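4.2 Fitting the Wendwood drawer runners

1. Slide runner A into the 355 mm slot until it clicks. If it clicks twice, you have runner B.
2. Fix with the 2 short screws. The long ones are for the back panel and will come out through the front.
3. Repeat on the other side, with slightly less optimism.

Caution: do not sit on the drawer. It has been tried.
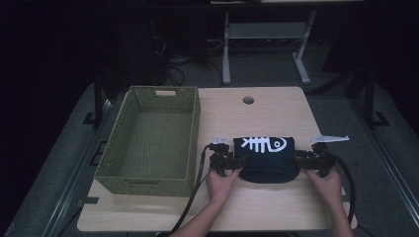
Fig. 63. Folded cloth beside a woven basket.

4. Push the drawer home. Should it stick, see page 221 before fetching a hammer.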